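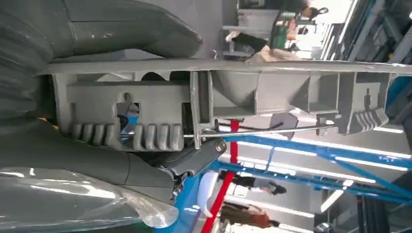 手首カメラの映像より。奥に青い枠と見学の人

公開デモ見学会に行ってきた人のスレ
産業用ロボット雑談板 > イベント・見学

1: nejiyama（スレ主） 2021年9月15日
Rornden社の公開日に行ってきました。受付番号1501。番号だけ見ると大盛況ですが、たぶん1500番から配っています。
お題は「ロボットハンドで大きな樹脂部品をつかんで、棚のそばで扱う」。文字にすると地味です。現地で見ても地味です。ただ、その地味なものを柵の外から50分見てしまったので、報告します。
会場では手首側のカメラの映像も見せてもらえました。横倒しのまま出てくるので、見学者が揃って首を右に傾けます。帰りの電車で肩がこりました。

2: marukan_8
乙です。ハンドは何指？ Turkellの旧型みたいな平行爪だと、ああいうリブだらけの部品は滑るんですよね。

3: nejiyama（スレ主）
>>2
多指です。指の関節が蛇腹っぽくて、部品の細くなったところを握り込む形でした。平行爪派の方には申し訳ない。

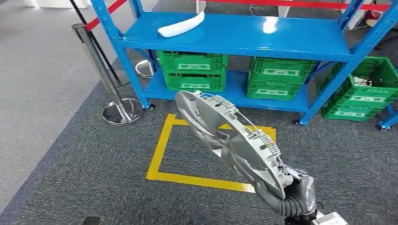
棚の手前で部品を持ち上げたところ。床の黄色いテープに注目

4: 油さし
テープの枠が置き場の指定なら、その上に部品を掲げているだけでは何のデモかわからん。うちの新人でも置くところまではやる。

5: kohada
>>4
新人さんは10時と3時に休憩するでしょう。
私も同じ日に行きましたが、見どころは置くところより持ち方でした。あの手の成形品は縁に爪やリブが出ていて、人間でもどこを持つか一瞬迷います。説明役のLeandro Herreroさんも「速さは今日の主題ではありません」と最初に言っていました。実際、主題ではなさそうな速さでした。

6: 油さし
>>5
速さが主題でないデモは、だいたい速くないデモだ。3月のZendariの見学会でも同じ台詞を聞いた。

7: marukan_8
>>6
Zendariのは昼食つきだったので私の中では高評価です。

8: nejiyama（スレ主）
持ち方の話が出たので、別の場面も貼ります。銀色のホイールカバーです。縁の右下あたりをハンドが握って、棚の上で斜めに構えています。裏側に小さな爪が並んでいるので、力加減を間違えると折りそうで、見ているこちらの指に力が入りました。 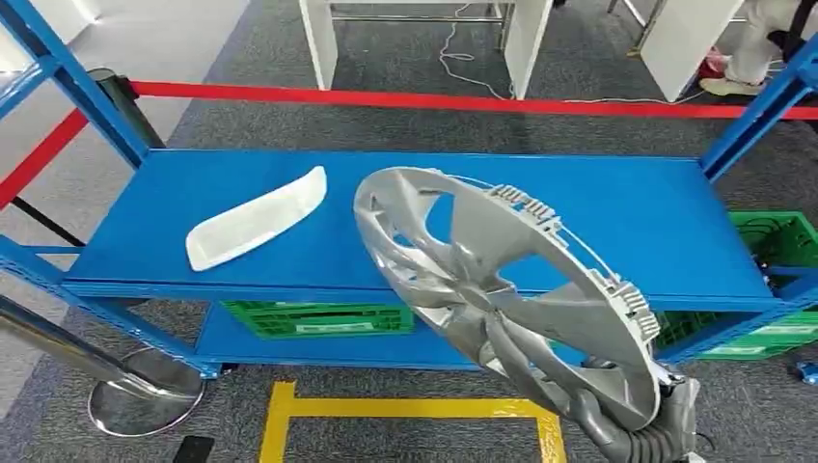

ホイールカバーと青い棚。上段に白い細長い部品

9: tanazukuri
すみません、ロボットより棚が気になります。上段が平らな青い面で、部品を直置きしていますよね。光沢のある棚板は照明の映り込みが出るので、カメラで見る側は嫌がるはずです。うちは艶消しのシートを敷いただけで認識ミスが減りました。

10: kohada
>>9
棚で1レスもらえるのがこの板のいいところです。
私は逆で、映り込みくらいあるほうが現場に近くて信用できると思います。Marín方式の真っ黒な背景で百発百中と言われても、うちの倉庫は真っ黒ではないので。

11: tanazukuri
>>10
現場に合わせるべきなのは同意します。ただ、棚を直すのは安いんですよ。ロボットを賢くするより、シートを切るほうが早い。棚屋の意見です。

12: 油さし
>>11
棚屋だったのか。全面的に支持する。

13: nejiyama（スレ主）
説明の終わりに質問したのは、私を含めて2人。もう一人の質問は「お手洗いはどちらですか」でした。
私が聞いたのは、指の腹の畝みたいな凹凸が摩耗したらどうするのか。答えは「交換です」。それはそうでしょうけど、交換の間隔が知りたかった。
手首側の映像をもう一場面貼っておきます。腕の透明な保護フィルムが気になる方、私も気になりました。聞きそびれました。 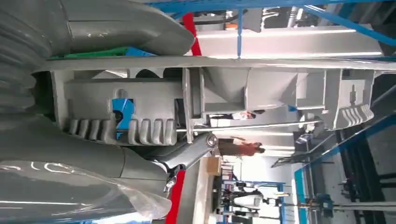 行く人向けメモ（スレ主追記）

・受付の列は短いです。番号札の数字に驚かないこと。
・手首カメラの映像は横向きで出ます。首は左右交互に傾けるのがおすすめ。
・指の交換間隔を聞けた方は、このスレに書いてください。
・昼食は出ません（>>7さんへ）。

14: marukan_8
>>13
では見送ります。

15: 油さし
次回は行く。置くところを見るまで帰らん。

16: tanazukuri
>>15
棚板の艶も見てきてください。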